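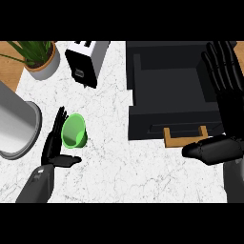 Hernosska two-slice toaster: seven months on

I bought the Hernosska in October, after our old Teltunus began toasting one side only and my other half started calling the results "half bread". It has made breakfast every day since, and most of the suppers I'd rather not discuss.

The dial goes from 1 to 7. Setting 1 warms the bread through and leaves it the colour it was. Setting 3 is toast. Everything from 5 up is for people who like scraping, or who own very thick crumpets. I can't tell 6 from 7 and I've stopped spending bread on the question.

Evenness is where it earns its money. Both sides come out the same shade, and the second round matches the first, which the Teltunus never managed. Sourdough is another matter. The slots are wide enough but short, so a proper bakery slice sticks out of the top like someone in a small bath, and has to be turned over halfway. Leonie Strobel wrote in the comments on my kettle review that hers takes a full-sized loaf if you put the slices in sideways. I've tried. It takes most of one.

The pop-up is vigorous. Crumpets get some height. Small things, such as the end of a baguette, don't rise at all and must be fetched with wooden tongs, after unplugging, please.

The crumb tray slides out at the back, so you have to turn the whole thing round to reach it, so I don't, so there was a smell in March. Cleaned, it was fine again. The defrost button works well. The cancel button works if you mean it.

The lead is short. Ours reaches the socket with nothing to spare, and the kettle has had to move.

Would I buy it again? At the sale price, yes. At full price I'd look at the Umier first, which has longer slots and a tray at the front. Four stars, and I'm keeping the tongs.

Reviewed 1 June 2020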